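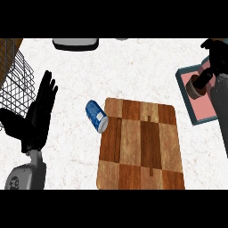 **Whitcombe charter amendment: does the recall section apply to appointed members?**

**ledgerline** (2/3/26)
The Whitcombe council filled the Ward 3 vacancy by appointment, and the appointee is now the subject of a recall petition. Section 9 of the charter says "any elected officer" may be recalled after 180 days in office. The clerk accepted the petition for circulation anyway. Has anyone read the amendment closely enough to say whether that was correct?

**quorum_call**
Section 9 can't be read alone. Section 4(c) says a person appointed to a vacancy "shall hold the office with all powers and liabilities of the member replaced." Recall is a liability of the office. The clerk got it right.

**tallgrass88**
Disagree. "Liabilities" in 4(c) refers to bonding and financial disclosure. The old charter had the same phrase in the same place, before there was any recall section at all. You can't read a later procedure into it.

**quorum_call**
The amendment reenacted the whole of section 4 on the same ballot as section 9. Both texts were adopted together and should be read together. The age of the phrase doesn't matter.

**ledgerline**
Was section 4 reenacted, or just renumbered? My copy shows it as 4(b) before the amendment.

**quorum_call**
Reenacted. The ballot text reprints it in full with one added sentence on notice of vacancy.

**precinct_17**
Separate problem. The signature threshold is 20 percent of votes cast for that seat at the last regular election. The clerk's notice gives the requirement as 307. That only works if the base is rounded, or if undervotes are excluded and the canvass figure is different from the one posted. Does anyone have the canvass?

**ledgerline**
The canvass sheet for Ward 3 shows 1,535 votes for the seat. 20 percent of that is 307 exactly. Undervotes are listed on a separate line.

**precinct_17**
Then the number is fine. I was using total ballots. Withdrawn.

**tallgrass88**
The number is fine if you accept that the base is the last election for that seat. The appointee wasn't a candidate in it. That is my point again from a different direction: the formula assumes an elected officer.

**quorum_call**
The formula refers to the seat. It says "votes cast for the office," and the candidate isn't mentioned.

**northlot**
Trorner went through this with nearly identical language. Their attorney advised that appointees were covered, the petition went out, and it fell short, so it never reached a judge. It's of limited use as precedent but the memo is in their June packet.

**tallgrass88**
An attorney memo from another town isn't precedent of any kind.

**northlot**
I said limited use.

**ledgerline**
What about the 180 days? If the appointee doesn't inherit the predecessor's time in office, the petition may be early regardless of who is right on 4(c).

**quorum_call**
That's the stronger objection. The 180 days runs from "assumption of office by the officer sought to be recalled." I read that as personal, so the clock started at the appointee's oath. I would want the oath date before saying more.

**tallgrass88**
So you inherit the liability but not the clock.

**quorum_call**
Yes. The two sections use different words.

**precinct_17**
The oath should be in the council minutes. Page 770 of the bound volume is where the vacancy resolution starts, and the oath is normally entered right after the vote. The online copy stops before that. I can request the scan from the clerk.

**ledgerline**
Please do. I'll hold off on writing to the clerk until you have the date.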